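Jerkura and the long road to a web serial

9/24/22

Jerkura began as a songwriter, posting demos recorded in a bedroom with a borrowed microphone and an old laptop. The first three were put up under the name Traver in February, with no artwork and no notes. They picked up 27 listeners in the first week, most of them people Jerkura already knew from a drawing forum.

The songs were short and a bit rough. One was built on a single piano loop, and another had a second verse that was really the first verse sung lower. What people asked about was the girl in the lyrics, who turned up in all three and seemed to be walking home from somewhere. Jerkura started answering the questions with small drawings, and the drawings turned into Agudelo, the web serial that most readers know today.

Agudelo follows a family who run the night ferry on a lake that appears on no map. It is told in chapters of prose with drawings between them, and every so often there is a song. There are 35 chapters so far. The early ones run to a page or two and can be read on a bus. The later ones are much longer, and the chapter about the flooded school took most of a winter to finish.

The writing is done first, by hand, in cheap exercise books. Jerkura types it up a week later and cuts a good deal while doing so. Drawings come last. "If I draw too early I start writing towards the picture," Jerkura says. "Then everyone ends up standing in doorways, because I like drawing doorways."

Moving from still drawings to animation was harder. The first short, Bomari, is a side story about the ferry's cook and lasts under four minutes. It needed 350 drawings, a good number of which were thrown away when the cook's coat changed length halfway through. Jerkura also voiced the cook, having failed to find anyone who could manage the laugh. 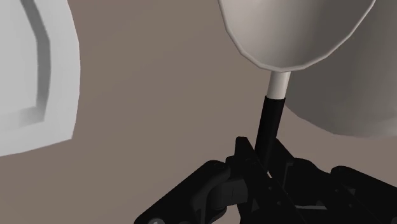 The voice work has since led to small parts in other people's projects, including two audio dramas and a puppet series made by a group of students. Jerkura enjoys acting more than expected, mainly for the chance to be handed a script that someone else has worried over. It also pays, a little. The serial is free to read and always has been, with a tip page that covers the hosting and the exercise books.

Readers have been patient about delays. When chapter 31 was late, they filled the comments with their own guesses about the missing lighthouse keeper. Jerkura stopped reading them after a few days, worried that one might be better than the real answer. The chapter went up a month behind schedule, and the keeper is still missing.

A fourth Traver song is nearly done, and for the first time it will come out on the same day as the chapter it belongs to. After that there are five chapters left to write. Jerkura knows the last line and has known it since the piano loop, but is less sure how to get the ferry back across the lake in time to use it.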